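Bumville street food weekend returns with longer hours and a bread oven

The Bumville street food weekend will be back on the old tram yard in April, with more stalls than last year, a later closing time and a wood-fired oven that visiting bakers will share. Tickets go on sale at noon on the first of the month through the yard's own box office.

Organizer Olaia Bravo confirmed the lineup this week after the town signed off on the new layout. The event will take up the full length of the yard for the first time, with hot food along the north wall, drinks by the gate and seating in the old repair shed.

"Last year people were eating standing up or sitting on the curb," Bravo said. "We heard about it in nearly every comment card, so seating came first when we sat down to plan this one."

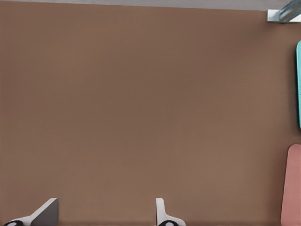 Seating in the shed will be shared and first come, first served. Groups can't reserve places, though stewards will help families with strollers and anyone who needs step-free access find a spot near the side door. The tables will be left bare, in plain matte brown like the surface shown here, with no cloths or printed menus on them. Menus will go up on boards at each stall instead, and every stall has been asked to list allergens beside each dish in letters large enough to read from the line.

Several names from last year are returning. Nelu Costache will again cook mici, the small skinless Romanian sausages, over charcoal, served with mustard and white bread. He is adding a slow-cooked bean dish for people who don't eat meat, along with a pickled cabbage salad that he used to bring only to private parties.

Yu-na Choo, who runs the Hametti noodle counter on Canal Row, is taking a stall for the first time. Her short menu will have cold buckwheat noodles, a scallion pancake and a spicy rice cake dish that comes in two sizes. She plans to make the noodles fresh in the morning and again in the middle of the afternoon.

"I didn't want to bring the whole restaurant outside," Choo said. "It's better to do a few dishes and keep the line moving."

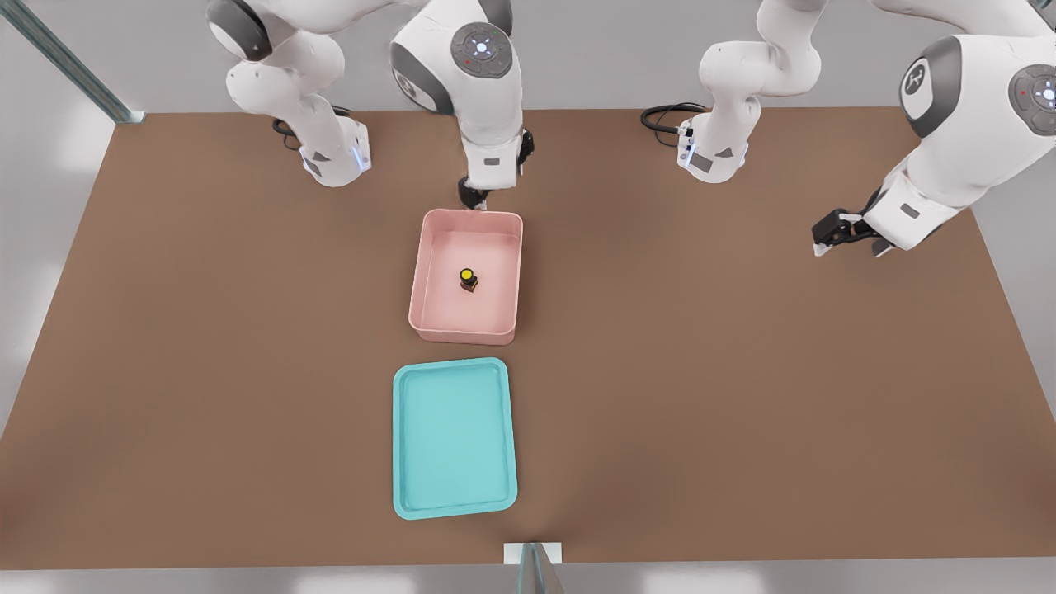
White robot arms over a brown tabletop, with a pink bin and a teal tray in the workspace.

Prices have been a sore point at food events in the area, and Bravo said stallholders had agreed to offer at least one dish in a small portion. Entry will cost $3 per person, and children under school age get in free. The fee goes toward cleaning, lighting and the rental of the shed. There will be no tokens this year. Every stall will take cards, and most will take cash.

The bread oven is on loan from Atallah, the bakery on Mill Street, and will be set up beside the gate. Bakers will work in shifts, starting with flatbreads at opening time and moving on to larger loaves as the oven cools in the evening. Seung-woo Ki, who bakes at Atallah, will run the first shift and give a free talk on keeping a sourdough starter going in a small kitchen. People who want a piece of starter to take home should bring a clean jar with a lid.

Waste was the other big complaint last year, when trash cans near the exit filled up before sunset.
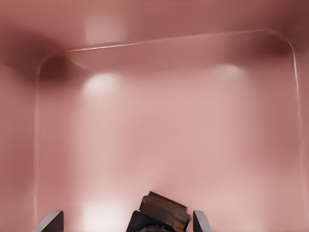

Stalls must now use either compostable plates or washable ones with a deposit, and food scraps will be collected separately and taken to the community garden behind the library. Visitors are welcome to bring their own containers. Glass bottles from outside won't be allowed in, but there will be free water taps at both ends of the yard.

Drinks will come mainly from Clarel, a small cider maker outside town, which is bringing a dry cider, a sweeter one made with pears and a pressed apple juice with no alcohol. Gyu-bin Song will serve barley tea and iced coffee from a cart near the shed. Beer will be sold from one bar only, and staff there will check ID.

Music will be limited to acoustic sets and will end at 9 p.m., an hour before the yard closes. Neighbors had asked for an earlier finish after last year's event, and the organizers agreed to turn the stage so that it faces the rail line.

Stall space is nearly full. Of the 70 applications received, most came from cooks based in the county, and Bravo said a short waiting list would stay open in case anyone dropped out. Applicants need a current food hygiene certificate and their own fire extinguisher.
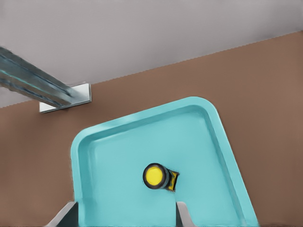

Getting there

The yard is a short walk from Bumville station, and the number 3 bus stops outside the gate. Bike racks will be set up along the fence. There is no parking on site, and the streets next to the yard will be open to residents' cars only while the event is running. Dogs on a leash are allowed in the yard but not inside the shed.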